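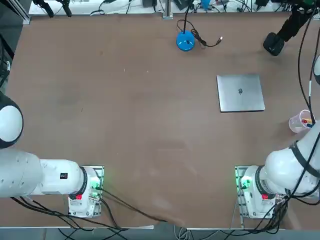 Search tickets Enter ticket number or keyword Go

July
Submitted by Archie Paterson, Cell Safety Coordinator
Filed under: Bench Robots > Safe Work Practice > Stop Conditions

Ticket 1283 — Repeated protective stops, dual-arm bench, Beltitz site

Summary of issue
The Beltitz team reported 11 protective stops on the right arm during one shift. Each stop occurred while the arm was moving outward from its base at shoulder height. The left arm, running the same program in mirror form, logged none. The operator cleared each stop from the pendant and resumed work. The team asked whether the force limit could be raised.

Initial response
The request to raise the limit is declined. Under section 13 of the Ritchie bench rules, a force limit may not be changed to clear a stop whose cause has not been found. Operators are also reminded that a third stop of the same type in one shift requires the cell to be taken out of service and a ticket opened. This ticket should have been opened eight stops earlier.

Checks requested
Cable dressing on both arms, with attention to strap tension at full reach.
Mounting plate bolts, checked with a torque wrench.
Payload value in the Skulard controller against the gripper now fitted.
Bench contents against the clear-bench rule.

Findings, 10:40
Bolts were within limits on both plates. The payload value was correct. The strap nearest the second joint of the right arm had been pulled tight after a cable change, and the cable went taut before the arm reached the end of its travel. The controller read the added load as contact.

On the bench itself, a closed laptop, a plastic cup of small parts and a round blue base with its cable were between or beside the arms. None of these caused the stops. The clear-bench rule still applies: items that are not part of the task are to be removed before the arms are enabled, and a green light on the base does not change this.

Corrective action
The strap was moved and slack restored. The arm was then run through full travel at reduced speed, followed by 2000 cycles at working speed. No stops were logged.

Follow-up
Plastora, as owner of the bench, is asked to add a full-reach cable check to the sign-off sheet for any cable change. The wording in section 13 on repeat stops will be moved to the front page of the operator card — several staff at Beltitz had not seen it.

Status: Resolved, pending receipt of the revised sign-off sheet.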